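Went to the open day at Sterance in Drollstead and I have so many thoughts, so here's a thread for anyone who likes robots or just likes nosing round other people's offices.

First thing: it's an office! I'd pictured cages and yellow lines on the floor. It's desks and swivel chairs and mugs, and people practising with grippers they hold in their hands. The robot learns from those sessions later on.

Noémie Lavoie showed our group round. She's been there since March and she talks very fast, so my notes are a mess. The project is called Wustirora (I asked her to spell it, twice).

The job they were on was handling a box on a desk. Sounds like nothing. Then you watch someone do it with jaws for fingers and you start to feel a bit sorry for the robot.

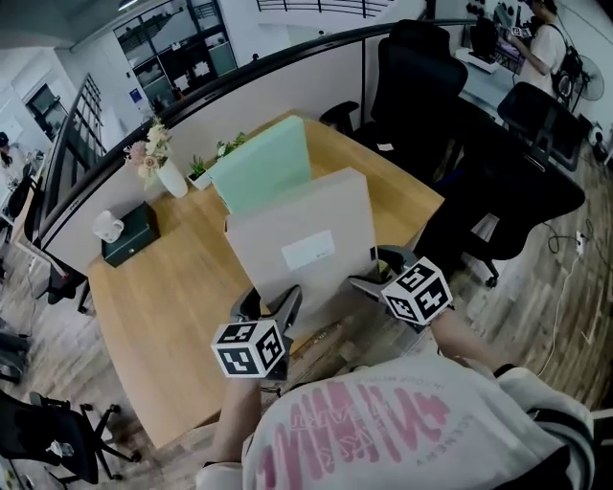 A gripper in each hand and one big grey box. Those patterned cubes are for tracking.

Every go at a task is called an episode. They had 1,283 of them saved for the box job before we arrived, and 182 got thrown out for being too jerky or too slow. I asked if the bad ones were any use and got a very long answer - short version, sometimes.

They let us have a try as well. I managed 2 decent ones out of 13. My wrists kept wanting to turn like normal wrists, and you really have to think about where the tips are and forget about your own fingers.
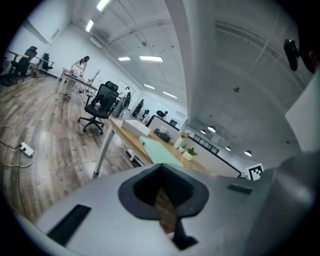

The bit I didn't expect was how much of it is about being steady. Noémie said new people all rush, and then the robot picks up the rushing too. She can tell who recorded an episode just from how they come in towards the box, which I found a bit spooky.

Someone in our group wanted to know when it'll do the washing up. Big laugh, no date given.

They're doing another one with the Gebretsadik lot in spring, sign-up isn't open yet but I'll post the link when it is. Wear sleeves you can push up. And eat first, the biscuits went in about ten minutes.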